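Notebook, storage bench, December 2025

Cultovex sachets, second go. The claim on the data sheet is that one sachet per crate "extends freshness by up to 40 percent." I have read the sheet several times and still can't find what freshness is measured in. Days to first mold? Weight? Somebody's opinion of a tomato? "Up to" covers a result of zero, too, so in a sense we can't prove them wrong.

Background for Chaiwat, who missed the October run. In October we put sachets in with bananas and tomatoes, left matching crates without, and the sachet crates looked better. Everyone was pleased except me. The sachet crates were on the bottom shelf, by the outside wall, where the room runs cooler. The control crates were up near the light fitting. I would expect the lower fruit to keep better with a sachet, without one, or with a pair of old socks in the crate. I wrote that at the time and it did not make it into the summary that went to Mirnevon.

So this time:
- crates swapped top to bottom every morning
- dummy sachets in the controls (same paper, filled with clean sand, weighed to match)
- codes on the crates, key held by Dorothy, who is not scoring
- weigh first, look second

The last one matters more than it sounds. If you look first you have an opinion by the time you reach the scale, and then you start re-reading the numbers you don't like.

Tomatoes, crate C, started at 3,120 g. I'm not going to put the running weights here until the codes are opened, they are in the blue folder. What I will say is that the difference between two crates of the same code is as big as anything I can see between codes. That was also true in October if you go back to the raw sheets, before they were averaged.

Scale drift: checked with the brass weight before and after each session. Fine. The little humidity logger is less fine. It disagrees with the wall gauge and I have no reason to trust either of them. Srisuk says they can lend us a better one, but it needs sending off for calibration first, so not for this round.

Carrots are a nuisance. With the tops on they go limp quickly, and the leaves do the losing, so a bunch with big leaves looks like a failure of the sachet. Tops off from now on for anything we weigh. Same argument for beans: whatever makes them go bendy, I doubt it is the gas the sachet is supposed to mop up. Carrots and beans should never have been on the list. I think they were added to make the table longer.

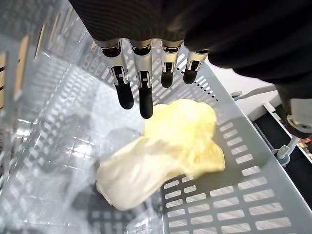
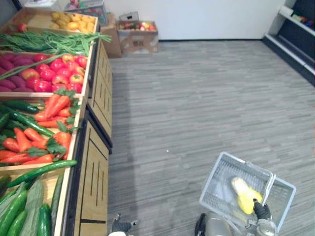

Carrots with their leafy tops on, next to the cucumbers.
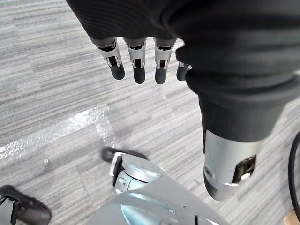
Cucumbers do at least belong in the test. They yellow if you store them near ripening tomatoes, so if the sachet does anything at all it ought to show up there first. Dorothy thinks we should drop everything else and run only cucumbers with a tomato or two in each crate. I agree with her, mostly. It would be a fairer test to Cultovex as well — a real chance to see an effect, with less noise on top of it.

Objection from Chaiwat: a sealed crate in a cool room is nothing like a shop, where the air moves and people pick things up and put them back. True. But the rep told Rarnavstead the sachets work "in any setting," and if that's the claim I get to choose the setting.

Still to do:
- ask Cultovex what was in the control crates for their 40 percent. Second time of asking. The first reply was a brochure.
- order 20 more crates with lids, same batch if possible
- tape over the gap by the door, cold draft on the left-hand rack
- Dorothy to keep the key in her desk, NOT on the shared drive
- send Mirnevon the October shelf plan along with the summary they already have

Codes stay closed until the last weighing, even if somebody calls to ask how it's going. Two people have already.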